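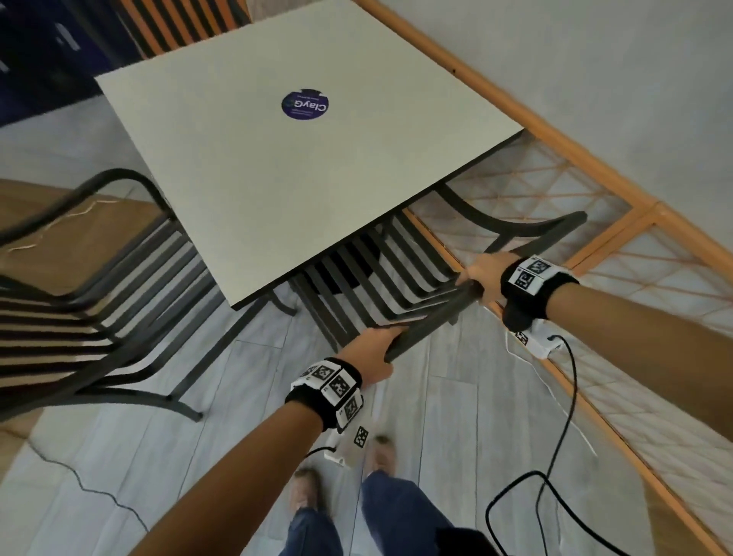

Somebody wrote under the May post that wrist tags are a waste of effort and I should just buy the Feng arm with its own controller. Maybe. I priced it again and it is still more than I want to spend.

So I kept comparing trackers. The Irkex setup lost the left wrist 21 times in 133 takes. Retar lost it 53 times, mostly when a hand turned palm up. Chairs are a good test — both hands on the top rail, pull back, and the tags tilt away from the head camera.

The cables still bother me. I tried a longer one and kept stepping on it.

Next is the Clukard gripper, which closes slower than I'd like. I have 52 takes of the same chair pull to run it against, and the mount should fit with two new screws.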